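3.2. Le rangement par couleur

Nous voudrions nous attarder un peu sur les rouleaux, ces objets si modestes que l'on glisse sur une étagère sans trop y penser, et que Liv Eide nous avait pourtant conseillé de regarder de près.
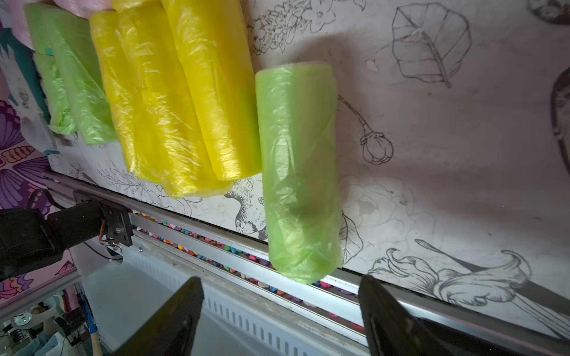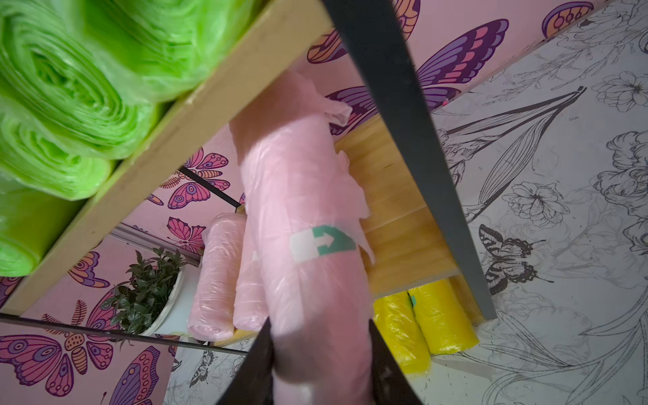
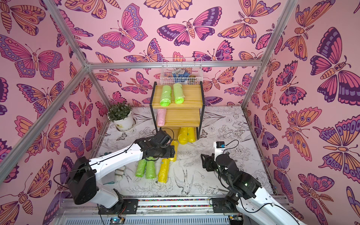
Figure 7. Rouleaux de couleur, au sol ou sur l'étagère.

Dans les entretiens menés à Pedham, la couleur revient presque toujours avant la taille ou l'usage, et souvent avec une vraie tendresse pour les petites habitudes de la maison. Lizeth Betancur, qui a relu avec nous les 256 réponses, y voit un héritage familial : on range comme on a vu ranger. Onze personnes disent regrouper d'abord une même teinte, puis combler les vides avec ce qui reste (voir section 4).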